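Is a "deep clean sachet" for kitchens worth the money?

Posted by Xiaoqing Feng, 15 July 2021

My landlord's inspection is coming up and he has sent a list of approved products. One of them is Ornari, a sachet you mix with water and leave standing near whatever smells. It claims to remove 80 cooking odours. Who counted them? A box of 3 costs more than my weekly veg. Has anyone used it and noticed a difference, or would I be paying for scented powder? The smell is mostly old curry and a bit of burnt milk.

Pentti Turunen

I bought a box in June and I wouldn't again. The kitchen smelt of Ornari for two days and then it smelt of fish, same as before. Read the back of the packet and you'll find the word "helps" in front of every claim, so they haven't promised you anything.
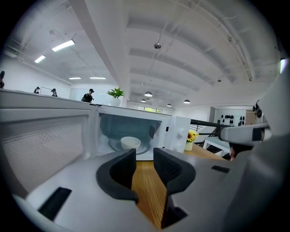
What I do now is dull. Half a lemon in a bowl of water, heat it for a few minutes until it steams well, leave the door shut a while, then wipe round with a cloth. I won't swear the lemon does anything. It may be that steam loosens the muck and the wiping does the rest. Burnt milk needs a second go. Wash the extractor filter too, as old grease holds on to curry for months.

I'd also ask the landlord why there is a list at all. Mine had one once and I ignored it. Check your tenancy agreement before you do the same.

Stikex

never tried it but my sister swears by the Zondwood one. mind you she swears by most things. just open a window

Hirvonen

Bicarb in a saucer. Cheap, and I can't say it works any worse than the sachets.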